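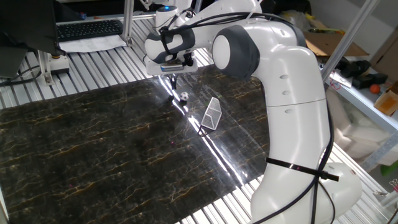 Marble-look mat under a mini soccer goal — how do I keep the ball from rolling off?

Posted in Tabletop Games and Small Crafts

Tariq Bukhari

Hi everyone! I've gone completely overboard on tabletop soccer this spring and I need advice from people who have been at it longer than me.

The setup is a tiny black and white ball, a little white wire-mesh goal, and a big black mat with a marble pattern, gold and tan veins running all through it. I love how it looks. The white net against the black is so crisp, and the veins almost read like a wild pitch marking. The mat sits on a slatted aluminum table, the kind with ridged rails, and I leave some of the rails showing at the corners.

Three things I'd love help with:

The ball won't stay put. I set it down in front of the goal, turn to line up a shot, and it has wandered off toward the long side. It does this on the Barnthorpe mat and on the cheaper one I had before.

The shine. When the lamp is on I get a bright stripe right across the middle of the mat, close to the goal, and I lose sight of the ball against it.

The goal itself. It's very light, and a decent shot shoves it backward. I don't want to glue it down because I move it for different games (penalties, corners, a kind of crazy golf thing my kids came up with that is honestly better than the penalties).

We have a family tournament coming up and I'd like the pitch to behave by then. Any ideas welcome, even weird ones!

wernmont_pam

Oh this is a fun one, and all three are fixable! I've been running a little league on our dining table for ages and I've had every one of these.

Start with the table. Put a small spirit level directly on the rails with the mat off, then turn it and check the other direction. Slatted tables are often fine along the slats and a bit out across them, and a ball that small will find any slope you've got. Ours leaned toward the window and it took me one folded beer mat under a leg to sort it.

Then check the mat. A flexible mat can dip a little between the rails, and you'd never notice until something round goes across it. I lay a thin, stiff board between the table and the mat. Mine is 3 mm hardboard, cut a bit smaller than the mat so the edges stay hidden. The difference was huge! The ball suddenly went where we sent it.

For placing the ball before a shot, put down one of those clear self-adhesive reinforcement rings for punched paper. It makes a tiny penalty spot, the ball sits in it, and it peels off afterward. Try it on a corner of the mat first in case the glue leaves a mark.

For the goal, reusable putty. Two little blobs under the back of the base, pressed flat. It holds against a hard shot and you can lift the whole thing off when the kids want golf.

Good luck with the tournament, and please tell us who wins.

malik77

just use felt. glossy mats are for photos

Clurnwood Corner

I'm going to stick up for the glossy mat, because I think it looks fantastic and there's no need to give it up.

The stripe is your lamp reflecting, so move the lamp before you spend any money. Sit where you normally play and have someone shift it slowly to the side until the stripe slides off the mat or at least away from the goal. If the lamp can't move, turn the mat and goal a quarter turn and see how that looks from your chair. A sheet of baking parchment hung well in front of the bulb (an LED, please, and not touching it) softens things a lot too. I had a 400 lumen bulb over mine and it was plenty once the light was spread out.

Wipe the mat down before you play. Finger grease shows up on black and makes patches where the ball slows. Barely damp cloth, then a dry one, going along the veins so any smears are harder to see.

One thing I'd add to the hardboard suggestion: round off the corners with sandpaper. I didn't, and one of them dented the underside of my mat where it was rolled up with the board still stuck to it. Entirely my own fault but very annoying.

Also, if the golf game has rules, I would like to know the rules.

Tariq Bukhari

You are all wonderful. The table was out across the slats, exactly as Pam said, and I've put a shim under one leg. Hardboard is on the list for the weekend. The lamp has gone to the other side of the room and I can follow the ball all the way into the net now!

Golf rules, as dictated to me: everybody gets 2 flicks from the corner, you have to go around an egg cup, and if the ball hits the outside of the net you start again from the corner. Highest score wins, first to 40 points. I have asked how the points work and got three different answers.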